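2020-07-16, Thursday. Kitchen bench, open afternoon

Writing this up before I go home, while I can still remember who promised what to whom.

Visitors from Emside were due at 2 and turned up at 1:30, which meant they met Amr on the floor under the bench with a torch in his teeth. He was reseating the network cable. It's the same cable that came loose in June and it will come loose again, so whoever reads this next: push it until it clicks, then push it again. Label it, even. I have written "label it" in this notebook before.

Mareike did the welcome and the safety talk. Five visitors, all of them from the product side except Orvokki Hirvonen, who used to build grippers for a living and asked all the questions I'd hoped to get through the day without. She wanted to know our fingertip wear. I said we were monitoring it. We are now monitoring it.

Order of play was supposed to be toast, then fruit, then drawer. Tuva had it typed up and taped to the cupboard. We got as far as toast before the visitors started making requests, and after that the sheet was decorative.

Toast: the wooden slice out of the rear slot and onto the cutting board. Ran it at half speed for the first go. Approach fine, grasp fine, lift fine, then a long pause over the board while the planner had a think about its life. Mareike filled the silence by talking about compliance. The release was a bit high and the block landed with a clack that made one fellow step back behind the tape. Second go was quieter. Putting the slice back in the slot took three tries, and the one that worked was the one nobody was watching.
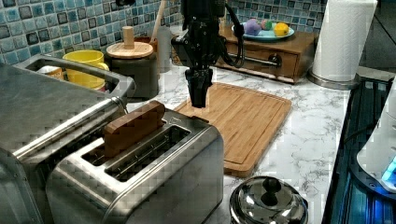

Then Orvokki asked whether it could do the slot with the toaster turned a few degrees. Fair question. Our stored pose says no, the vision says maybe. Nesma turned the toaster by hand, re-ran the detection, and the overlay drew a very confident box around the wrong slot. She caught it before the arm moved. I'd like it on record that she hit pause before I'd got my hand out of my pocket.

Cause, as far as we can tell this evening: the shiny metal. The overhead lights put a bright streak along the toaster and the detector likes the streak better than the slot. Amr thinks a strip of matte tape would cure it. I think so too, but then we're a lab that can find toasters with tape on them.

Fruit: lemon only. Picked it off the plate, held it up, got a small round of applause, set it down again. The lemon has never let us down. Somebody asked how many times we'd run it and Tuva said more than 1,000, and I've since checked the log and she's right, so I owe her a coffee.

Drawer: skipped. Out of time, and I wasn't sorry. The Binby controller had thrown its torque warning twice on the morning warm-up and I didn't fancy a third in company.

They left at 4 with leaflets. Orvokki left with the name of our fingertip supplier and a look I'd call sympathetic.

To do:
Fix the release height over the board, drop it 13 mm and re-test at full speed.
Rotated toaster set, lights on and lights off. Nesma has the list.
Torque warning: Amr to ring Naltow about the firmware.
Fingertips: measure the things. Calipers are in the second drawer down, or were.
Cable. Label.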